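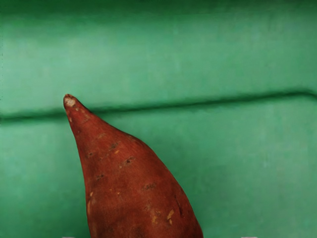
Page last changed: Wednesday, 8:14 pm (3 replies, 1 hidden by poster)

Wrist camera picks the wrong spot on sweet potatoes, works fine on everything else

posted by flonby_fan in Robots & Automation > Picking cells

Hi all, hoping somebody has been through this. I'm setting up a small picking cell in the simulator before we touch the real one (Jetik arm, two-finger gripper, Stasix vision package) and I'm stuck on sweet potatoes. Onions fine, lemons fine, regular potatoes mostly fine. Sweet potatoes, nope!

The view at the top is what the wrist camera gets on approach. Green surface, one sweet potato, fingertips just peeking in at the bottom. As far as I can tell the vision package wants to treat that long dark groove across the background as the edge of something, and the tip of the sweet potato runs right over it. So I get a grasp point way up at the skinny end, the fingers close on the narrow bit, and the thing swings around and drops. I ran 273 tries overnight and the bad ones nearly all had the tip over the groove. The other bad ones I can't explain, maybe the scars on the skin? There's a pale scraped patch low on the right and a bunch of little pits across the middle.

I already tried turning the lights up (worse) and swapping the green for a different green (same). I would really like to not rebuild the whole bin model, because the person who made it has moved on and I don't know my way around it. Is there a setting I'm missing?

Reply from stasix_and_stones

Yes, there's a setting, and it took me most of March to find it, so you're welcome :)

In the vision package go to the region page and look for the background plane. If you started from the default cell, it learned the background from an empty bin at the home position and not at the approach height. The groove looks thin from up there and it gets filtered out. Get close and it's a big fat shadow line, and now it counts as an object edge. What you do is move the arm to the approach height, take the sweet potato out, and teach the background again from there. I take up to 8 views, shifting the arm a little sideways between them so the groove lands in different places.

Then set the grasp to "widest section" if yours is on "center of outline". Look at your view again: the fat end runs out of the bottom of the picture, so the camera never gets the whole outline. The center of what it CAN see is going to sit too far toward the tip, every single time, groove or no groove. I'd back the approach off a bit so the whole thing fits before it decides, and only then go in. On mine I added a stop 8 centimeters higher and took the picture from that. Costs you a little cycle time but I never missed it.

I wouldn't worry about the scars yet. Fix the outline first and run your overnight test again, same seeds if you saved them.

One more thing, when you do get to the real arm, redo the hand-eye calibration after you bolt the fingers on. We did it before, had to do it all over, and lost an afternoon.

Reply from orchardgate

just use suction

Reply from sfakianakis_cell2

Suction on sweet potatoes was miserable for us, the cup kept losing its seal on the rough spots, so I'd stay with fingers. Agree with the long reply about teaching the background again. I'd also check the finger opening in the gripper file. The Sfakianakis fingers we bought came with a model that opened 2 millimeters less than the real ones, and in the sim the fat end kept getting bumped on the way down. I changed the number in the file, reloaded the cell, and it went away. Don't forget the reload, it keeps the old value otherwise and you'll sit there wondering why nothing changed (ask me how I know).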